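Griltent 402 Screen Printing Set
Section 2: Getting Ready for Your First Print
Text by Ruth Benavides, Dramville. Revised 25/05/2023.

Your frame is together, your screen is tight, and now comes the fun part! This section takes you from a plain shirt to your first printed one. Read it all the way through before you open the ink, because once ink is on the screen you won't want to stop and turn pages.

You will need:
The 402 frame with its hinge clamps
One screen, already coated and exposed (see Section 1)
The squeegee
Griltent 632 water-based ink, any color
Masking tape and scrap paper
A cotton shirt, washed and dried with no fabric softener
A spray bottle of plain water

Choosing a shirt

Go for smooth, tightly knit cotton the first time. Ribbed or very stretchy fabric moves under the squeegee, and it's a shame to lose a good design that way. Guérin blanks print beautifully, and so does nearly any all-cotton shirt you already own.

Laying out the shirt

1. Set the frame on a level table and open the hinge clamps as far as they go.
2. Lay the shirt out with the side you want to print facing up.
3. Smooth it with flat hands, working from the middle toward the hems. Don't pull. A stretched shirt springs back later and takes your circle with it, and you end up with an egg.
4. Slip a sheet of scrap paper inside, under the print area, so ink can't soak through to the other side.

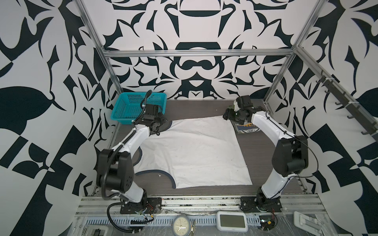
Contrast makes placement so much easier. If your table is pale and your shirt is pale, spread a darker cloth underneath and the outline jumps right out at you. A white T-shirt on dark gray woodgrain is a lovely pairing for this, and colored trim is even better to line up by: where there's a curve of navy along an edge, you can measure in from it and get the same spot on every matching shirt. Slight wrinkles like these are fine out toward the edges, but press them flat if they run under the design.

5. Mark the center of the print area with a small piece of masking tape.
6. Lower the screen without ink and look through the open mesh. Shift the shirt until the tape sits where you want the middle of the design.
7. Raise the screen and peel off the tape. (Please do peel it off. I have printed over mine more than once!)

NOTE: Printing several shirts? Put tape on the table at the shoulders and the bottom hem of the first one, and lay each of the others to the same marks.

Clearing the surface

Do this before every shirt, even when you're in a rush.

1. Lift the shirt away and fold it loosely with the print side in.
2. Wipe the table with a barely damp cloth, then with a dry one.
3. Run a lint roller over the print area of the shirt.
4. Check the underside of the screen for lint and dried ink.
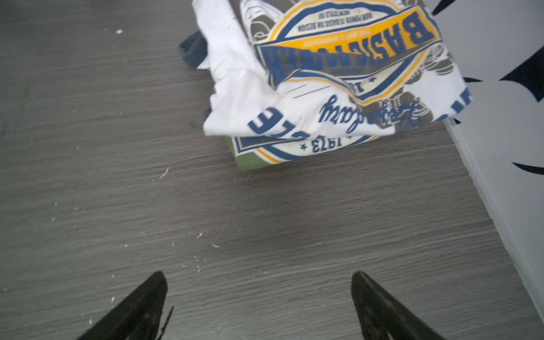
Lint is the number one cause of pinholes, those tiny bare dots in an otherwise solid patch of color. Get your eyes down close to the table with a lamp off to one side and you'll be amazed at what turns up. Gray wood grain is a sneaky one, as the pale streaks can hide a thin sliver completely, while white crumbs and pinpoint specks show up better on the darker bands. They can be thick in one corner and sparse everywhere else, so wipe the whole surface. Pick up any loose strands by hand too.

CAUTION: Don't blow the table clean with canned air. It sends the lint straight up into the mesh.

Pulling the print

1. Lay the shirt back down, with its scrap paper, and lower the screen.
2. Spoon a line of ink along the top edge, a little wider than the design.
3. Hold the squeegee at a steep angle and pull it toward you in one smooth stroke.
4. Repeat once with the same pressure.
5. Lift the screen straight up on its hinges and enjoy the moment!

If the ink starts to thicken, mist the mesh lightly and make one pull onto scrap paper before the next shirt.

CAUTION: Never leave 632 ink sitting in an open screen. If you need a break, scrape the ink back into the jar and rinse both sides of the mesh with cool water.

Heat setting is covered in Section 3. Leave the shirt flat until the print is dry to the touch, and keep the Flanus drying rack, if you bought one, out of direct sun.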